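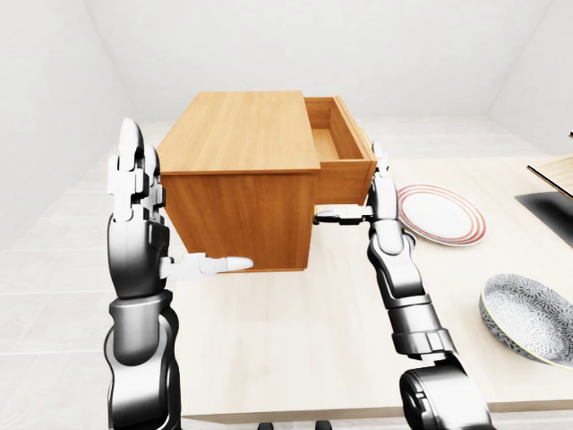

Chapter 3
Wood and Moisture

A drawer that slides freely in January may stick in September. The wood has not warped and the joints have not failed. The drawer has grown wider, by a small amount, because the air in the room now holds more water than it did in winter. Anyone who makes, repairs or sells wooden furniture has to allow for this change, and most of the rules of cabinet construction come from it.

In Chapter 2 you looked at the structure of wood: long, hollow cells lying mostly in the direction of the trunk. In this chapter you will see how those cells take up and release water, how the size of a board changes as they do, and how to work out the gap that a drawer or door needs.

Key terms
moisture content
fiber saturation point
equilibrium moisture content
tangential and radial movement
clearance

3.1 Where the Water Is

A living tree contains a great deal of water. Part of it sits in the hollow centers of the cells and is called free water. The remainder is held inside the cell walls and is called bound water.

When a log is sawn and the boards begin to dry, the free water leaves first. The boards get lighter but stay very nearly the same size. The point at which the free water is gone and the cell walls are still full is the fiber saturation point. Below it, bound water starts to leave, the cell walls get thinner, and the board shrinks.

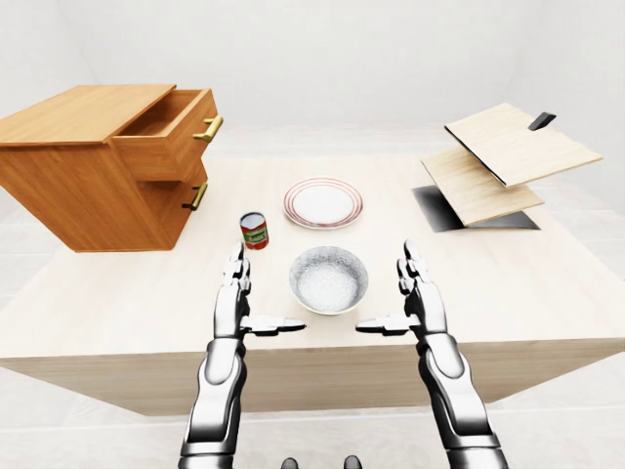

Moisture content is given as a percentage of the dry weight of the wood. To find it, weigh a sample, dry it in an oven until it stops losing weight, and weigh it again. Subtract the second weight from the first, divide by the second, and multiply by 100.

Worked example. A sample weighs 1126 grams before drying and 1000 grams after. The water lost is 126 grams. Dividing 126 by 1000 gives 0.126, so the moisture content is 12.6 percent.

Note that the figure can be higher than 100 percent in fresh timber, where the water can weigh more than the wood itself. Students often take this for a mistake in their arithmetic.

3.2 Movement Across the Grain

Wood moves very little along its length. Across the grain it moves much more, and it moves by different amounts in different directions. Movement that follows the growth rings (tangential) is often close to double the movement at right angles to them (radial). A flat-sawn board will therefore change in width more than a quarter-sawn board of the same species.

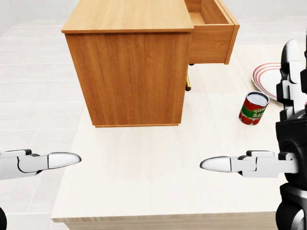 For a solid drawer front with horizontal grain, the direction that matters is height. The front gets taller in damp air and shorter in dry air, while its length hardly changes. A maker who fits the drawer tightly from top to bottom in a dry workshop will probably see it again after the summer.

The usual answer is clearance – a gap left on purpose. A shallow drawer needs only a little. A deep one needs more, as the movement is in proportion to the size of the piece. If a front 60 millimeters high moves by 1 percent over the year, it moves 0.6 millimeters. A front three times as high moves 1.8 millimeters.

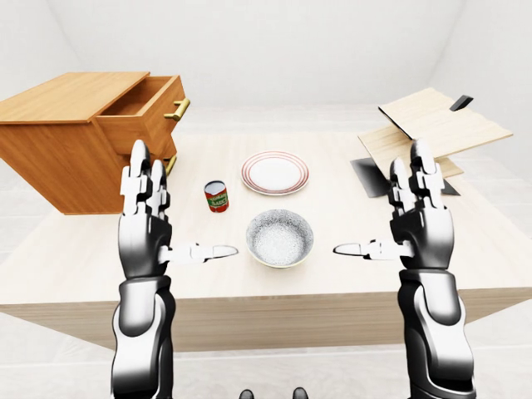
R. Prajapati
Lecturer in Furniture Technology, Fostton Technical College

Before You Read On

Answer the following in your workbook. Section 3.3 uses the results.

Choose a wooden drawer at home or in the workshop and measure the gap above its front. Write down the species if you know it, and whether the front is solid wood or veneered board. Repeat the measurement every Tuesday until the end of the term, at the same time of day, and record the room humidity beside it.

Readings from the Vundholm workshop are printed at the back of the book for classes that have no hygrometer. They were taken over one heating season, so the range is narrower than you would find over a full year.

3.3 Equilibrium Moisture Content

Wood left in steady conditions gains or loses water until it is in balance with the air. The moisture content it reaches is its equilibrium moisture content, and it depends mainly on relative humidity. Temperature has a smaller effect.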